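Tolera Alemneh
Thread: two sets of fingers for the same hand-held gripper, same camera, same table. Notes from a couple of evenings of comparing them. 1/15

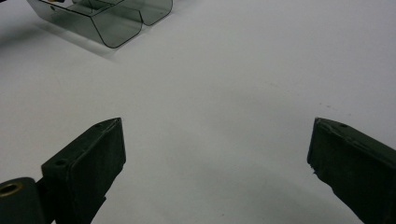

Dark block fingers, open, with the gray tray at the back of the table.

2/ The two sets are the block fingers I already had and a slimmer printed pair Mulugeta Araya sent me from his Mikus project. Both bolt onto the same handle. Swapping takes me 4 minutes if I don't drop a screw.

3/ The camera looks down past the fingers, so whatever is on the handle is always in the shot. That matters more than I expected when I started. A wide finger hides the thing you're reaching for during the last inch or so, and that is the inch you care about.

4/ Setup: white tabletop, even light from overhead, one tray made of smoky clear plastic bent into two troughs. I pick small parts off the table and put them in the near trough, then do the same with the far one. I did 100 picks per finger set, by hand, trigger squeeze, no arm involved yet.

5/ Block fingers, picks: 94 good out of 100. Most of the misses were flat washers. The tips are blunt, and a blunt tip wants to push a washer along the table before it gets under the edge.

6/ Slim fingers, picks: 97 good out of 100. They get under washers fine. They also flex when I squeeze hard, and with a heavier part (I used a short steel bolt) you can feel the tips spread.

7/ So for picking alone the slim ones win by a little. I wouldn't swap for three picks in a hundred.

8/ Placing is where I saw a difference. Block fingers in a narrow trough are a pain. You have to open them to let go, and there isn't much room to open. I bumped the wall of the tray over and over and had to set it back where it was.

9/ With the slim pair I could open inside the trough without touching the sides most of the time. If your job is bin or tray work, that's the thing to test first. I spent the whole first evening on picks and should have started with the tray.

10/ Wear. The right block finger has a rough, chipped edge down low. The tip and the inner face are still fine and I can't feel any change in the grip, but the ragged outline shows up in every video, so I'm going to replace it before recording anything I plan to train on. I want both sides to look the same from one session to the next.

11/ Clear plastic is a hard case for the tracking side. The Stisus controller software finds the tray edges when the light is good and loses the near wall when I lean over and throw a shadow on it. Moving the lamp helped. Putting a strip of tape on the rim helped more, but then I'm testing tape, so I took it off again.

12/ White table: good for seeing dark fingers, less good for tracking. There's almost nothing for the camera to lock onto except the tray and a few specks. I lost position on 4 runs, all of them when the tray went out of view. A printed mat fixes it. I have one from Woldemariam and it will go down before the next round.

13/ Someone is going to ask about frame rate. I tried the Inier camera at its normal setting and at the faster one. For hand speed I couldn't find a run where the faster setting changed anything. It did fill the card sooner. I went back to normal.

14/ Where I ended up: block fingers for bolts, blocks and anything with some weight, slim fingers for washers and tray work. If I could only keep one set I'd keep the slim ones and print them 100% solid to see if that takes the flex out. Mulugeta thinks the flex comes from the neck and not the infill. He's probably right, he drew them.

15/ Next is the same test with the slim fingers on the arm, 300 picks, mat on the table, new right finger on the block set so I can run both again. I'll add the numbers under this post sometime in May. If you have a tray with a wider trough that you like, tell me which one.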